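2020-05-20

**Olvera's pie window is back, and I've already been twice**

Good news for anyone in Tosmont who's been making do with frozen pastry – Olvera has started selling its take-home pies again! The little side window on Jandwood Road has been shut since March, and I'd honestly started dreaming about the chicken and leek one.

You order by phone before 9 in the morning and pick up from the window that arvo. The pies come chilled and unbaked, so you finish them in your own oven (50 minutes for the family size, and don't skip the egg wash – there's a little tub of it in the bag). There are eight fillings on the list at the moment, including a pumpkin and feta that my kids ate without a single complaint.

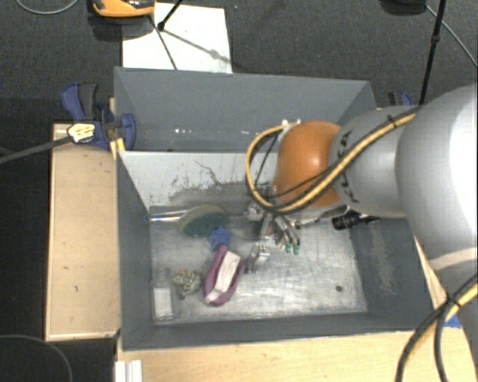
Prices haven't moved much. A small pie is $7 and the family ones vary with the filling, so ask when you ring. They've also put on a lamb and rosemary made with Sadia's tomato relish, the one that used to sell out at the Saturday-style markets down by the oval. I had mine with mash and peas and went back for seconds, then had the leftovers cold for brekkie.

If you want to have a go at the relish pie yourself, jars are at the window too. Brown your lamb mince with an onion, stir through half a jar, let it cool right down and then fill your pastry. Mine leaked a bit on one side but the flavour was spot on.

Bring your own bag if you can, and cards only for now.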